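Ticket: Monthly newsletter from Cusi stops part way through the list
Status: Resolved, left open for comments
Area: Mailing lists and delivery
Hosting: Dromer shared plan
Opened by: Irkeck Garden Society, newsletter desk

Hello all, and thank you in advance for reading this, as I have a habit of putting in more than is needed. We send a monthly newsletter from Cusi, mostly plain text with a couple of links to the seed order form, and up to now it has gone out without any fuss at all. The February issue has not behaved.

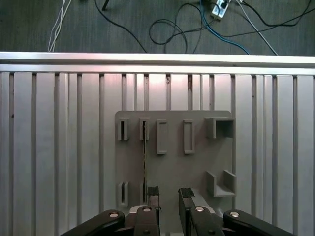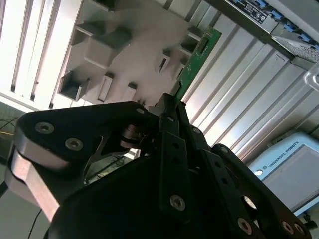 Does Cusi send the whole newsletter in one go, or does it split the list into batches?

It splits the list into batches, and you can set the batch size and the gap between batches under Sending, then Delivery Pace. If both boxes are blank, it hands over messages as fast as the mail server will take them.

Original report

Our list has 700 addresses on it. On Thursday evening I pressed Send as usual, the progress bar went along nicely for a while, and then it stopped and sat there. There was no red message and no warning, only the little turning circle. I made a pot of tea and came back to find it in the same place, so (and I know now that I shouldn't have) I closed the page, opened it again and pressed Resume.

By the next morning I had a handful of kind replies from members saying how much they had enjoyed the piece on overwintering broad beans, and rather more notes asking where their copy had got to. A few others had received it twice. The delivery page in Cusi said "Queued" beside most of the names, although some of those members had definitely got it, because they had written back to me!

What I had tried before writing in:

Logged out and back in. No change.
Sent a test copy to my own address. It arrived straight away.
Opened the newsletter in a different browser. Same circle, same place.
Took the picture of the snowdrops out of the top in case it was too big. No change, and I have since put it back, as it was a lovely picture.
Checked the spam folder in Tranen, which is the mail program I use at home. Nothing in there apart from the usual offers for garden sheds.

First reply from support

Thank you for such a full report – it saved us a good deal of going back and forth. The test copy arriving tells us that your sign-in details for the mail server are right, so please leave those alone for now. Could you go to Tools, then Delivery Log, choose the day of the send and copy in the last few lines before it stopped? Please don't press Resume again in the meantime. If the page offers to carry on by itself, choose Hold.

Reply from the newsletter desk

I found the log after a bit of hunting (it was under Tools, exactly where you said, and I had been looking under Reports). The last lines are all much alike:

message accepted
message accepted
message accepted
deferred by server: hourly sending limit reached, try later
deferred by server: hourly sending limit reached, try later

After that it is the deferred line over and over until I closed the page. I had no idea there was a limit. We had a big sign-up at the autumn plant swap, so I suppose the list has grown past it without my noticing.

Second reply from support

That explains the stop. Your Dromer plan lets you send up to 300 messages an hour, and your newsletter reached that point while Cusi was still handing messages over. The later ones were deferred, meaning the server asked for them to be offered again later on.

The double copies come from the Resume. When the page was closed, Cusi had passed over some messages but hadn't yet written them down as sent, so it offered them a second time. We have compared the two runs and 17 members were sent a second copy. I'm sorry about that. It is a known fault in the version you are on, and the current one writes each message down before it moves to the next.

Steps to take, in this order:

1. Leave the newsletter on Hold.
2. Update Cusi from the Maintenance page. Your lists and drafts stay as they are.
3. Go to Sending, then Delivery Pace. Set the batch size to 20 and the gap between batches to 5 minutes. That keeps you comfortably under the hourly limit and leaves room for your ordinary post.
4. Open the Delivery Log and choose Rebuild from Server. Anyone who has already had a copy will change from Queued to Sent.
5. Take the newsletter off Hold and let it run. You can close the page once the first batch has gone.

A send of your size will take most of an afternoon at that pace, so you may like to start it after breakfast.

Reply from the newsletter desk

All done, and it went through while I was out pricking seedlings. The rebuild took longer than I expected and I did wonder whether it had got stuck again, but I was good and left it alone. Every name says Sent now, except for two old addresses that bounced, and I have written to ask those members for their new ones.

One small thing for whoever looks after the help pages: the Delivery Pace page calls the second box "Interval" and your steps call it the gap. I worked it out, but it did hold me up for a moment.

Support note

Wording of the second box passed to the help pages team. Ticket marked as resolved.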